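To: Wen-hsiung Liao, Sternwood
From: the Toltemora house project
Progress report, September

You asked for this one to be shorter than the last, and for fewer adjectives. I will do what I can.

**Where we are**

Of the eight flats at Toltemora, four are now furnished and lived in, two are painted and waiting for curtains, and two remain the colour they were when we took them on, a shade the previous landlord's paperwork calls "Biscuit". It has not improved on closer acquaintance.

The grant was given to us to find out whether tenants who choose their own furnishings stay longer and complain less. It is too early to say anything about staying. On complaining, I can report that tenants given a choice of sofa complain about the sofa they chose, which at least is a more focused complaint than before.

**Choosing days**

We held two choosing days in the ground-floor room. The first went badly. We had laid out every fabric swatch Hayes sent us, which was far too many, and people picked up the first one, held it to the light, put it down and went to look for tea. For the second we cut the swatches down to a single table and hung the curtain lengths at a real window. Everyone chose something before lunch. One household asked for brown throughout and would not be talked round, and having seen it finished I withdraw my remarks.

Wall colours were settled the same day. Please note that the budget line headed "feature wall" has not been touched. No tenant wanted one. I would like to move that money to lamps, as the ceiling lights in the north-facing flats make everybody look recently bereaved.

**Suppliers**

Hayes delivered the sofas on time and the sofa legs three weeks later. For most of that period two families sat rather low. Hayes have knocked the delivery charge off the bill and we have accepted this in good spirit.

Nelell, who are making the shelving, sent a sample with the fixings on the wrong side. The second sample was right. Their lead time is longer than we were told in spring, and I have stopped believing the new figure as well, so the last flats are planned on the assumption that shelves arrive when they arrive.

Rugs: one returned (shedding), one lost (not by us).

**Money**

We are inside the grant. Paint came in under, curtains came in over, and they very nearly cancel out. Curtain lining is where it went. I argued for unlined and was overruled by the tenants on the street side, who have met the street lamp. The full table follows separately, with receipts, including the one that went through the wash.

**What has been harder than expected**

Storage. We planned flats for people with the belongings of people in catalogues. Real households own ironing boards, suitcases, a broken fan that is going to be mended, and a great many bags containing other bags. The hall cupboard in each remaining flat will now be kept as a cupboard, and the "reading nook" shown in our original bid is quietly dropped. If you feel strongly about the nook, please say so before the joiner comes.
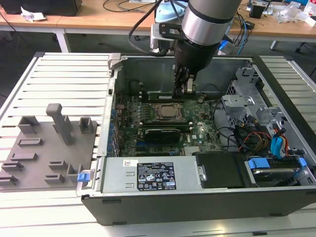
*Desktop computer with the side panel off.*

**Next**

- Curtains up in the two painted flats
- Biscuit painted over, with some ceremony
- Lamps, subject to your yes on the feature wall money
- First round of sit-down talks with the tenants who have been in longest

I need an answer on the lamps by the end of the month. Everything else can wait for your visit. Come in the afternoon if you can, when the stairwell is at its least gloomy, and wear something you don't mind getting emulsion on, as the banister is due its second coat.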